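Hauswirtschaftliche Hinweise für die häusliche Pflege
Blatt 13: Schubladenwagen und Arbeitsflächen im Pflegezimmer

Wird ein Angehöriger zu Hause in einem Pflegebett versorgt, ist das Zimmer zugleich Schlafraum, Lager und Arbeitsplatz. Die folgenden Hinweise betreffen die Einrichtung und Pflege des Schubladenwagens sowie der Ablageflächen. Sie ersetzen keine Anweisungen des behandelnden Arztes oder des Pflegedienstes.

Standort
Der Wagen steht in Reichweite des Bettes, jedoch nicht unmittelbar am Bettgestell. Vor Beginn der Versorgung ist zu prüfen, ob sich die unterste Schublade vollständig ausziehen lässt, ohne dass sie an Bett oder Nachttisch anstößt. Bei Wagen auf Rollen sind die Feststeller zu schließen, sobald der Standort gewählt ist. Der Boden zwischen Wagen und Bett bleibt frei von Teppichen und Taschen. Anschlusskabel des Bettes werden an der Wandseite geführt.

Belegung der Schubladen
Schwere Vorräte wie Waschlotion und Einlagen gehören nach unten, Kleinteile nach oben. Gebrauchte Wäsche darf auch vorübergehend nicht in den Wagen gelegt werden. Jede Schublade erhält ein Schild mit einer einzigen Sammelbezeichnung, etwa »Verbandmaterial« oder »Mundpflege«. Angebrochene Packungen stehen vorn und tragen das Datum der Öffnung. Arzneimittel werden gesondert und verschlossen aufbewahrt, insbesondere in Haushalten mit Kindern.

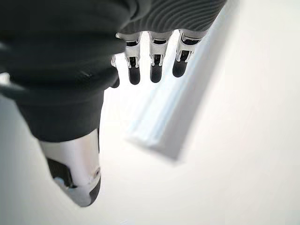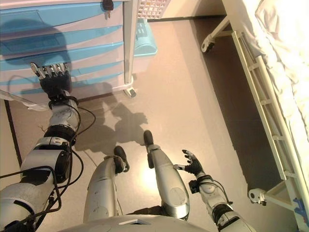

Wie oft sollte der Inhalt des Schubladenwagens durchgesehen werden?
Eine Durchsicht alle 28 Tage ist in der Regel ausreichend. Dabei werden die Verfallsdaten geprüft, beschädigte Sterilverpackungen ausgesondert und fehlende Artikel auf der Bestellliste vermerkt. Nach einer Änderung der Versorgung, zum Beispiel nach einem Krankenhausaufenthalt, ist der Inhalt sofort anzupassen.

Reinigung der Schubladenfronten
Fronten und Griffe werden täglich mit einem feuchten, nicht tropfenden Tuch abgewischt, und zwar von oben nach unten. Scheuermilch und raue Schwämme greifen lackierte und beschichtete Oberflächen an. Griffmulden lassen sich mit einer weichen Bürste reinigen. Zum Auswischen der Innenseiten wird jeweils nur eine Schublade geleert; sie muss vor dem Einräumen trocken sein.

Tischplatten und Ablagen
Helle Platten zeigen Flecken früh und erleichtern damit die Kontrolle. Salbenreste werden zunächst mit einem trockenen Papiertuch abgenommen, danach wird mit mildem Reiniger nachgewischt. Jodhaltige Lösungen sind unverzüglich zu entfernen, da sie auf weißen Flächen bleibende Verfärbungen hinterlassen können. Für die Dauer eines Verbandwechsels empfiehlt sich eine saubere Einmalunterlage. Blumenvasen, Speisen und Getränke sind in dieser Zeit an anderer Stelle abzustellen.

Desinfektionsmittel kommen nur nach Absprache mit dem Pflegedienst zum Einsatz. Die auf der Packung angegebene Einwirkzeit ist einzuhalten, der Raum anschließend zu lüften.

Bearbeitung: Raghavendra Kartha, Beratungsstelle Tarnholm
Verwandte Blätter: 28 (Bettwäsche und Matratzenschutz), 67 (Beleuchtung am Pflegebett)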